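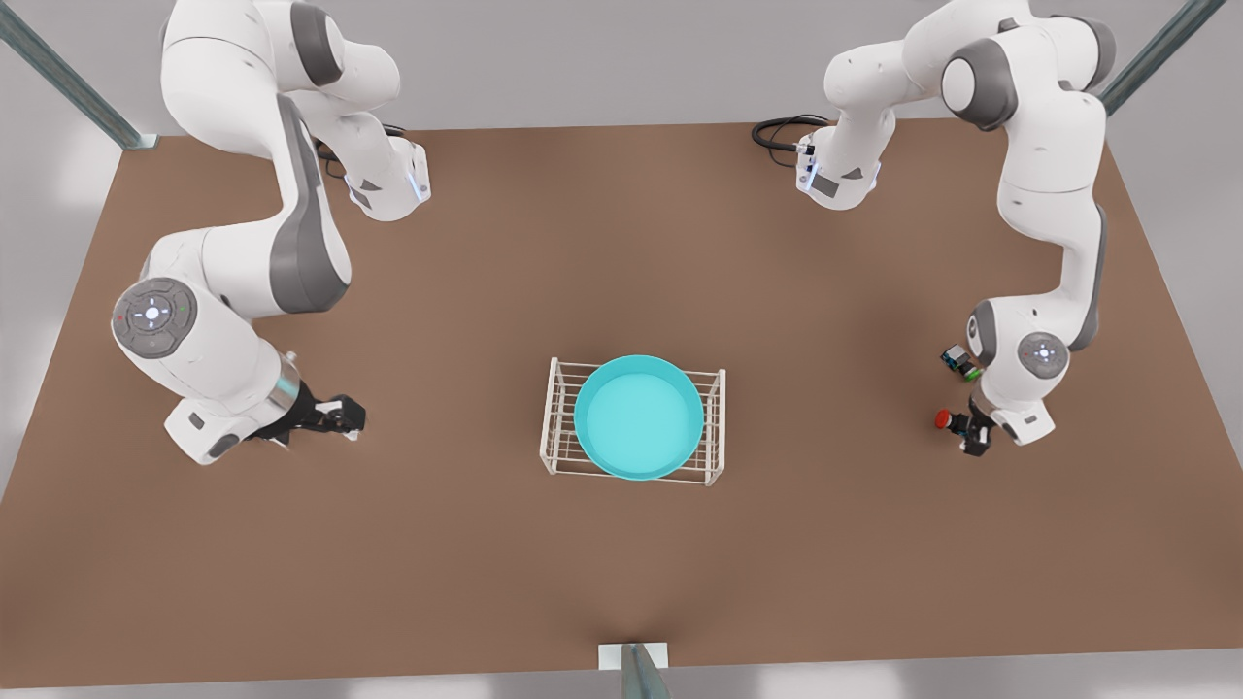
My grandmother's tamarind rice has been on my mind all week, and I finally made a batch last night, so you're going to hear about it at some length. Get yourself some coffee!

I grew up in Hivcombe, which is a lovely town but was not a place where you could walk into a store and buy tamarind. My grandfather, Thirumalai Iyengar, used to drive 80 miles each way to the Zakance market with a list folded up in his shirt pocket, and he'd come home with the tamarind, the curry leaves, and always something that wasn't on the list (usually peanuts, once a whole jackfruit that had to ride in the front seat). My grandmother would scold him, then eat most of the peanuts herself.

She never wrote anything down. When I got married I sat in her kitchen with a notebook and tried to catch her hand on its way to the pot so I could measure what was in it, and she thought this was the funniest thing she had ever seen. What I have is half a page that says things like "chili, more than you think" and "cook until the oil comes up." I've been cooking from that half page ever since, and I still stand over the stove wondering if the oil has come up or if I'm just hungry.

The paste is the part that takes patience. You soak the tamarind, squeeze it, strain it, and then let it simmer down with turmeric and salt until it's thick and dark and the whole house smells sour in the best way. Fenugreek goes in at the end, toasted and ground, and please go easy on it. I got carried away back in March and we had a very bitter dinner that my husband ate without a word, bless him.

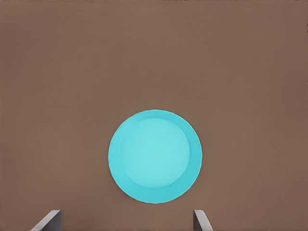
Then there's the cooling, which my grandmother was strict about. The rice has to be spread out before the paste goes anywhere near it, or you end up with mush. She used a big steel tray, but any wide plate does the job, and I'm partial to a plain round one in a bright turquoise like this, set down on a brown table, because I think yellow rice would look so cheerful on it. Drizzle a little sesame oil over the grains and leave them alone. Walk away if you have to, go call your sister.

It's better the next day, and better still if you forget to eat it until the middle of the afternoon. I packed up 2 containers this morning, one for me and one for Mrs. Chiu across the street, who brought us soup when we all had colds and still hasn't gotten her jar back.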